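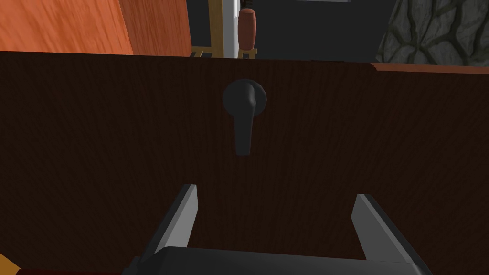

Filed under: Robotics, Home Builds, FAQ
2 comments | 16 shares

Priltix Build: Frequently Asked Questions
Last updated July 31, 2021

What is Priltix?

Priltix is a two-arm robot being built in a home garage and at the Flatlow shared workshop. The first job we want it to do is open ordinary inside doors. After that we would like it to carry light things from one room to the next. It is a hobby project and there is no kit for sale.

Why doors?

Every house has them, and the person who started the build uses a cane and wanted a hand with them. A lever handle is also a good test for an arm. The gripper has to get close without bumping the door, push or pull the lever through an arc, and then stay out of the way while the door moves.

Do you test in a simulator first?

Yes. Any new arm motion has to run 100 times in the simulator before we try it on the hardware. We broke a wrist bracket in the first month by skipping this step, and a replacement took 16 days to arrive. 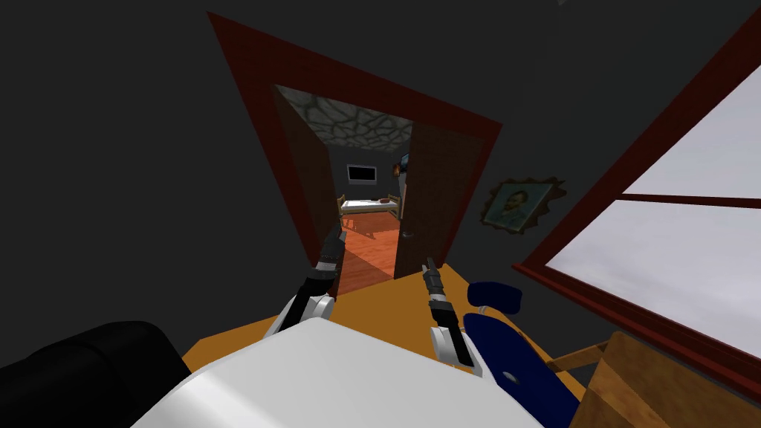
Simulator view with both arms raised toward the open doorway and the bedroom beyond it.

The rooms are put together from simple furniture models. They don't match anyone's real house. Doors, handles and lighting can be changed from a settings file, and that file is in the project folder.

Which arms do you use?

Both arms follow the Alemayehu layout, an open design that one of our members drew up for an earlier bench project. Each has a parallel-jaw gripper with flat fingers. We looked at fingers with a hook on the end for levers, but they were poor at picking up anything else.

Where do the cameras go?

There is one on the body, looking out over the arms, and one on each wrist. The body camera is used for finding the doorway. The wrist cameras take over when the gripper is close to something.

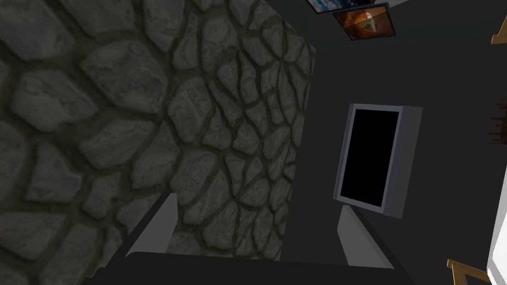 Wrist views are hard to read at first because they turn with the wrist. Leave the picture as it comes. An early version of our software rotated it to level, and the extra step added lag and confused the handle finder.

Can I run the simulator on my own computer?

Probably. It needs a separate graphics card if you want all the cameras on at once. On a plain laptop, turn off the wrist cameras and lower the window size. Expect the first load to take a while.

My arm stops short of the handle. What is wrong?

Check the reach limit first. It ships at 80 percent of full extension, and most doors need the base moved closer before the arm will get there. If the base is already close, redo the shoulder zero. A belt that has slipped one tooth will also do this.
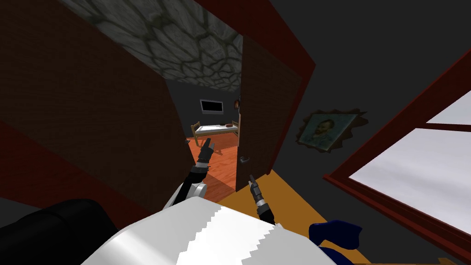 Keep the grippers open during the approach and close them only after the arm has settled. The approach speed is in the same settings file as the reach limit.

Where do the printed parts come from?

Most are printed at Flatlow on the shared machines. The larger body panels come from Asden, a small shop that lets us use up end-of-roll filament. Allow around two weeks for those.

Can I visit or help?

Flatlow has an open evening each month, and the July one is already past. Bring safety glasses. We are short on people who can wire connectors neatly.

Is there a parts list?

Yes, in the project folder, next to the settings file. The motor section is out of date and is being redone.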